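Urico Desktop Teardown Demonstrations – README

Welcome, and thank you for taking an interest in our little collection! It started at the Sedville bench as a way to practice guiding a robot arm through repair work, and it has grown into something we think other people can use. There are 711 demonstrations in this release, all of them recorded with a person at the controls from start to finish. The version you have is dated 04/02/2025.

The work is the kind you would do with an old office tower on the kitchen table: reaching for the processor socket, working around the memory, getting at a drive in its tray. Glenys Hulme and Hubert Koller did most of the driving, and they have quite different styles. Glenys comes straight down from above and takes her time over the last inch, while Hubert likes to come in at a slant and correct as he goes. We kept both on purpose – a policy trained on only one of them tended to copy that person's habits a bit too faithfully.

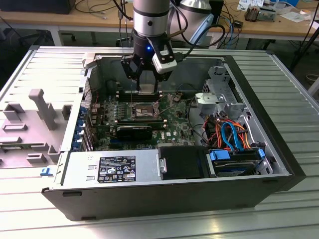

Gripper over the CPU socket, Dell tower on its side with the panel off.

Each demonstration sits in its own folder, with the fixed-camera video, the gripper-camera video, the arm positions and a short text note from the operator. Please do read the notes! They are informal, but Hubert in particular writes down where he hesitated and why, and those remarks have saved us a good deal of head-scratching.

There are 4 task folders:

- socket_reach
- memory_release
- drive_tray
- cable_aside

The last of these is the hardest by a long way. Cables spring back, and they do it differently every time, so we left the failed attempts in and marked them "incomplete" in the notes. If you only want clean runs, filter those out before training. We hold back 100 demonstrations for testing, listed in test_split.txt, and would ask you to leave them alone until the end.

One known problem: in some February recordings the gripper video lags a little behind the arm positions. Smaranda Enache wrote a small script, align_streams.py, that shifts it back into place – run it once, before anything else.

Questions and corrections can go to Cecilia Bawa, who looks after the release and is very patient with newcomers.

Related items

- Agbenyega Hand-Guided Assembly Set
- Voltetti Controller Setup Notes
- Sedville Bench: Notes for New Operators
- Elikem Asante: Writing Useful Operator Notes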